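Kenmont Sit-and-Work Table — Owner's Guide
Section 4: Choosing a spot and caring for the top

Now that your table is standing on its own legs, please take a little time over where it's going to live. A good spot saves you a lot of shuffling about later on, and we'd like you to enjoy it for many years.
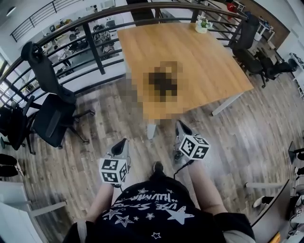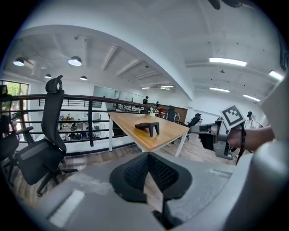 Light-coloured wooden tabletops, in both pictures.

1. Measure the space first, and leave 20 cm between the table and any wall so that you can get a cloth in behind.

2. Lift the table into place with a helper, one at each end. Please don't drag it, even a short way — the feet will mark a timber floor, and the joints won't thank you either.

3. Check for wobble by pressing gently on each of the 4 corners in turn. If one dips, wind its foot out until the top sits steady.

4. Go back over the leg bolts with the key from the Ritell hardware bag. Firm is plenty.

Note: If your table will sit near a sunny window, move your lamp, books and bits and pieces to a new place every so often during the first 3 months. Timber changes colour with daylight, and you may otherwise find a pale patch where the lamp used to be.

CAUTION: Keep the top well away from heaters and wood stoves. Never stand or sit on it.

5. For everyday cleaning, a soft, damp cloth is all you need. Follow it with a dry one.

6. Once a year (we do ours in January), rub in a thin coat of Prarley oil, wait 20 minutes, and wipe off whatever's left.

Lay oily rags out flat to dry outdoors before you put them in the garbage.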